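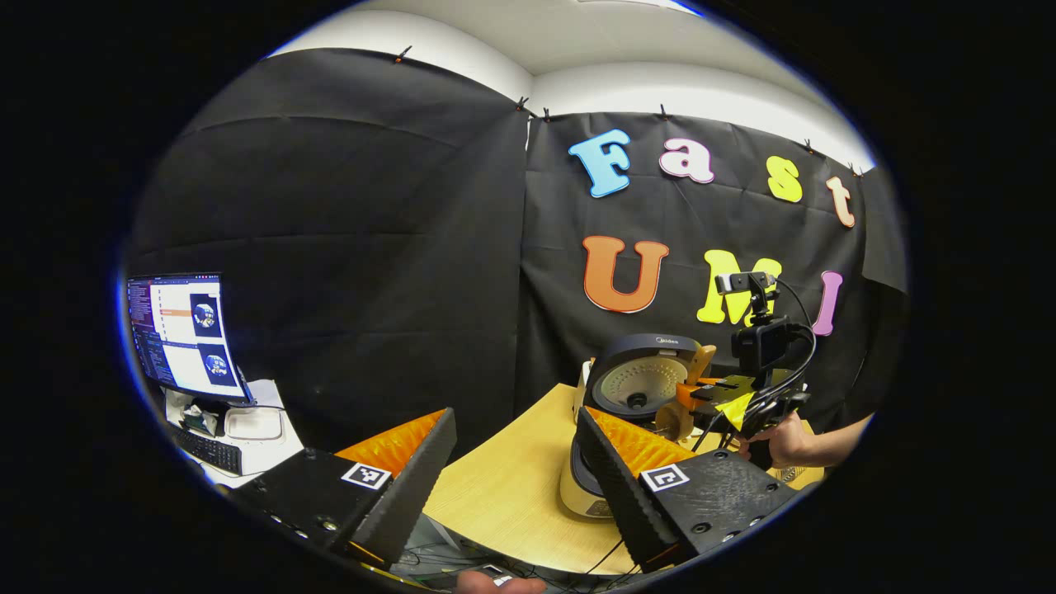

Belmiro Coelho said it couldn't be done, not in Trerkow, not with soup. He said it on the pavement outside the old shoe shop on a Monday, while the last Eskola sign was still being unscrewed from the wall.

Eskola had closed all its branches in one go, you see, and ours had been the busiest place in town! Burgers, waffles, that enormous salad bar with the beetroot. And now there was a gap, a great hungry gap at the top of the high street, and I had a lease in my coat pocket and 800 crowns left in the world.

"People want chips," said Belmiro.

"People will want this," I said, and I believed it so hard my ears went warm.

We opened in December under the name Prandano, which was my grandmother's word for a ladle. Four tables. One soup a day, always the best one I could think of, with bread so fresh you had to hold it by the crust. Oh, I loved those mornings! Up at five, onions going down in butter, the windows steaming over until the street lamps turned into big soft oranges.

The first day we sold nine bowls. The second day it snowed and we sold six, two of them to Belmiro, who wanted it understood that he was only cold.

Then the Rutum bus broke down outside. Nearly 40 people climbed off it, stamping and grumbling, and every single one came through my door. They ate standing up. They ate on the stairs. A woman in a green hat had barley and mushroom out of the measuring jug and asked if she could have it again tomorrow!

By the thaw we were getting through 240 bowls a week and I'd had to buy a second pot, a wonderful dented monster from a hotel sale. Belmiro helped me carry it in. He set it on the stove, looked into it for quite a while and asked whether I'd ever thought of doing chips on the side.

Search this site Go

Contact the editors | © Rutum Stories | Back to top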